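Call for Participants: Good Practice Working Group on Robot-Assisted Suturing

Flirkow Surgical Robotics Network, Cornton
Posted 17 January 2026

We are looking for people who spend their working days near a surgical robot and have opinions about how it ought to be used. If you have ever stood in an operating room or a training lab and thought "somebody should really write this down," we would love to hear from you, because writing it down is what this group is going to do between now and the end of August.

The Flirkow network started as a handful of teaching labs comparing notes, and it has grown into something a good deal busier than any of us planned. Along the way we kept running into the same trouble. Every site has its own house rules for robot-assisted suturing - who may move the camera, when the assistant speaks up, how a dropped thread gets reported - and most of those rules live in people's heads. When a trainee moves from Cornton to Trarkham, she has to learn them all over again, usually by getting one wrong.

So we want one shared guide, in everyday words, short enough that a tired resident will read it to the end. We have set ourselves a limit of 49 pages, and Dewanti Yusof, who will be editing, has promised to be strict about it.
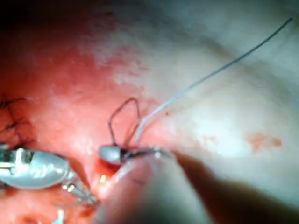
The first chapter will deal with handling needle, thread and tissue. That means how to agree on limits for pull and grip, what to do when the view of the working point is partly blocked, and how the person at the console and the person at the table should talk to each other while a stitch is being placed. Later chapters cover handing back to manual work, stopping the robot safely, checking instruments before and after use, and looking after recorded video (who keeps it, for how long, and who gets to see it).

We have room for 50 participants. Surgeons and residents are welcome, of course, but so are scrub nurses, veterinary staff, sterile processing technicians, engineers, safety officers and people who teach any of the above. You don't need to have written a standard before. You do need to have worked with or alongside a robotic system in a clinical, training or research setting, and to be comfortable reading and commenting in English.

What we ask of you is fairly modest. There are five online meetings, each lasting two hours, and a draft chapter to read before each one. We would also like everyone to send us one written account of a time when a rule helped, or when a missing rule caused a problem. Please leave out anything that could identify a patient or a colleague.

Participants receive a thank-you payment of $2000 once the final draft has been reviewed, and everyone who wishes to be named will be listed in the guide. If your employer doesn't allow outside payments, tell us and we can leave that part out. Travel to the closing workshop at the Pattinasarany Training Center is covered separately, and you may join that one by video if you prefer.

To apply, send us a page or so about your work and the one rule you would most like to see in the guide. A résumé is fine but we don't require one. Applications are read as they come in, and we'll write back to everybody, including those we can't fit in this time.

Questions about meeting times, payment or access needs can go to Dimas Gunawan at the Cornton office, who is happy to talk things through by phone before you apply.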